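Metering the laundry: why a flat charge costs residents more

The Prirnavmont residence has charged for laundry in the same way for as long as it has had a laundry. Every room pays a flat amount each term, folded into the rent, and the machines run without coins or cards. The proposal now before residents would replace this with a charge per cycle. I think it should pass, with two changes.

The case against metering is usually put as a case for fairness. A flat charge treats everyone alike and no one has to think about it. But the Driltodham building log for November records 2,212 wash cycles across 520 rooms, and the cycles are spread very unevenly. A group of 54 rooms accounted for 1,042 of them, or 47 per cent. The remaining 466 rooms averaged two and a half cycles each for the month. Under the flat charge, the second group pays most of the water and power used by the first.

Some of the heavy use is legitimate. Nursing students wash uniforms after each placement, and a resident with a skin condition may need to rinse twice. Neither should be penalized. A fixed allowance of cycles per term, set above the typical figure and extended on request, would cover both without any inquiry into personal circumstances.

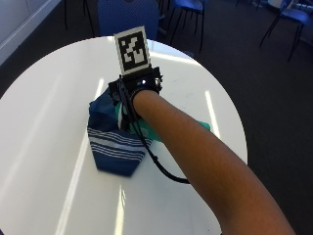
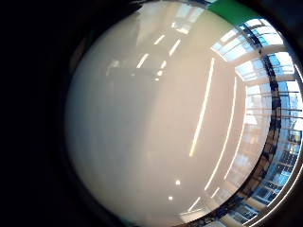 Residential Policy Group, Department of Housing Studies

The second change concerns the dryers. The draft meters washers and dryers at the same rate, although a dryer cycle draws several times the power of a cold wash. A single rate hides the difference from the person who pays it. Separate rates would be simple to administer, as the Plustell controllers already log each machine on its own line. They would also give residents a reason to use the drying racks on the lower level, where the ventilation was rebuilt and is now adequate even in winter.

Mekdes Tekleab has argued in the residents' newsletter that per-cycle pricing encourages overloading. This is a fair objection. An overfull drum cleans poorly, wears the bearings and often leads to a repeat wash. Her preferred remedy is to keep the flat charge and limit bookings through Belay, the reservation system used for the study rooms. I doubt it would help. A booking limit rations time at the machine, and a resident with only two slots a week has the same incentive to fill the drum as one who pays for each load. Posting the rated load beside each washer, in kilograms and in plain terms such as the number of towels, would address the problem under either system.

The remaining question is revenue. The draft is silent on what happens if metered income exceeds the cost of supply. It should state that any surplus is returned as a credit against the following term's rent, and it should name the account in which the money is held until then. Written comments on the draft close on 22nd March.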